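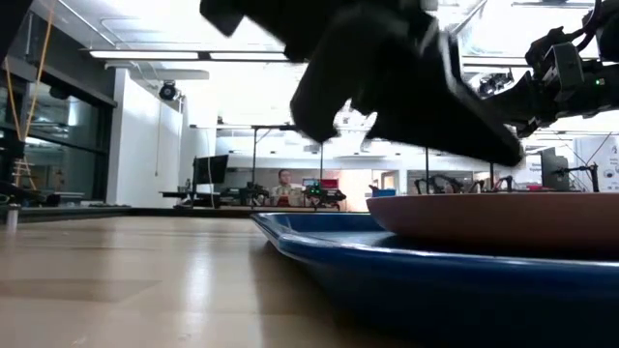 Two arms, one tray: how do you show it by hand without getting in a muddle?

Posted by masberg_newstarter on 6/29/19

Hello all, I hope this is the right corner of the site for it. I've recently joined a small group in Masberg where we teach a pair of robot arms to do table jobs by moving them from a distance, one hand for each arm, while everything gets recorded. My job is laying a meal tray: plate in the middle, cutlery down the left side, and then back off. It sounds like nothing at all, and my nan could do it with her eyes shut, but I'm finding it terribly hard to keep both arms in my head at once. While I'm fussing over the left one the right one drifts, and then I catch the rim of the tray and the whole go has to be binned.

I've done 155 goes so far and kept 37 of them. We've been asked for 400 good ones by September (gulp). Should I be using both arms together from the start, or is it all right to park one of them? And does the tray have to be in exactly the same spot every time? Ours gets put down a bit skew more often than not, and I've been tidying it up between goes, which takes an age.

Thank you in advance, and sorry for going on!

fliro_fan

Welcome! Please don't be downhearted, 37 is a perfectly decent number for a beginner, and my own first batch was a good deal worse than that.

Park one arm, yes, at least to begin with. I bring the idle one in close to where it'll be wanted next and then take my hand right off the control, so it can't wander while I'm looking elsewhere. Then I do my bit with the other arm, stop, breathe, and swap. It makes for a slower recording but a much cleaner one, and you can start overlapping the two once your hands have got used to it. We did the whole of the Fliro kitchen job that way.

As for the tray, leave it skew! If it only ever sees a perfectly straight tray it'll be lost the first time somebody sets one down in a hurry. I shift mine a little before every go, and turn it a touch as well.
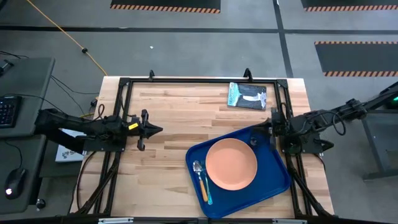

Tray at a slight angle, spoon to the left of the plate, right gripper near the rim.

The other thing I'd say is to come down on cutlery from straight overhead and go slowly for the last little bit. Handles are narrow and it's very easy to nudge one under the edge of the plate, and then you'll be there all afternoon trying to fish it out. If you do nudge it, have a look at your group's rules before you bin the go. Ours lets us keep a fumble as long as we put it right within the same recording, and we mark it with a 2 in the notes so that whoever sorts them later can find it. I rather like those ones, it's useful for the arm to see how you get out of trouble.

Do rest your hands too. I stop for a cup of tea whenever I notice I'm gripping too hard.

lui_on_the_bench

agree with parking. also check which control is which arm before you start, ive had them swapped over and not noticed for ages

masberg_newstarter

Oh, this is lovely, thank you both. I'll stop straightening the tray and ask about the fumbles rule, as I've certainly been throwing away some that I'd put right myself. I'll try the parking with my next batch and come back to let you know how I get on.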